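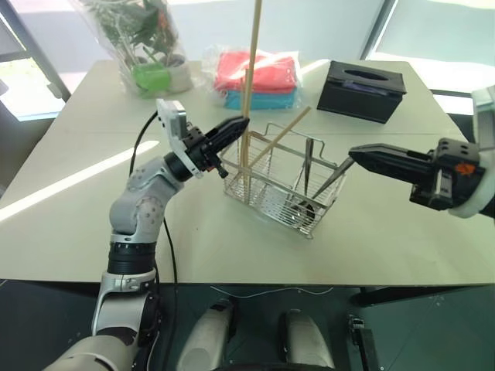 Tillthorpe Community Kitchen: Minutes of the Utensils and Storage Meeting

Last updated: 2021-08-29

Present: Elvia Serrano (chair), Loukia Karras, Pantelis Sfakianakis, Reto Wyss, Oluwatosin Danladi (minutes)

1. Welcome

Elvia thanked everyone for coming in on such a warm evening, and thanked Loukia in particular for the almond cookies, which were gone before we reached item 3. The minutes of the June meeting were read and agreed, with one small correction: the big stockpot went to the Hidbridge kitchen on loan and is expected back, and was not given away as I had written. My apologies to Hidbridge, and to the stockpot!

2. The wire basket

This took up most of the evening, and I think we all enjoyed it more than we expected to. Reto had proposed in June that the small tools should live in one open basket on the white table, where people can reach them, and should come out of the second drawer, where they have been tangling themselves together for years. The stainless steel one has been tried with the long wooden sticks standing up on one side and the tongs and tweezers on the other.

Loukia said she likes it very much. The mesh lets the air through, and she can find the tweezers without emptying anything out (she uses them for laying herbs on the fish and has been known to hunt for them with flour up to her elbows). Pantelis likes it too but worries about the sticks. They are a good deal taller than the basket, one of them leans right out over the rim, and he has already caught a sleeve on it while carrying a tray past. He wondered whether they could be cut down. Loukia was firmly against this, as she needs the length for stirring the deep pans, and there was a friendly back and forth that I won't try to set down in full.

In the end we agreed that the basket stays on the table, that the sticks stay at their full length, and that the basket should be kept well in toward the middle so that anything leaning out of it has only table underneath. Tongs go in with the gripping ends down. Elvia asked that people lift the basket by its handle when wiping the table, and please put it back in the same spot afterward.

Action: Reto to write a short note about the basket for the inside of the cupboard door.

3. A second basket

Pantelis asked if we might get another one for the whisks and spatulas, which are still in the drawer and still misbehaving. Reto had looked at the Dimitriou shop and found two sizes that would do. Oluwatosin thought we should use this one for a while first and see whether things really do go back into it at the end of an evening. Elvia agreed, and so, after some thought, did Pantelis. We will come back to it.

4. Money

The kitchen account stands at $319. A new set of dish racks was priced at $187, and everyone was in favor, the old ones having gone rusty at the feet. Elvia will order them. The Flornska oven is due for its yearly service and we are waiting on a price for that, so nothing else large will be bought until we hear.

5. Washing up and drying

Loukia asked very kindly, and not for the first time, that wooden things be dried with a cloth and left out for a little before they are put away. The last lot of spoons had begun to smell musty and two had to be thrown out. Pantelis offered to bring some old linen towels from home, and this was gladly accepted.

6. Any other business

The hook for the oven gloves has come loose again. Reto will bring a longer screw.

Loukia is looking for someone to share the bread-baking evening with her while her sister is visiting. Please speak to her directly.

Action: Elvia to order dish racks. Pantelis to bring towels. Reto to see to the hook and the note.

Minutes taken by Oluwatosin Danladi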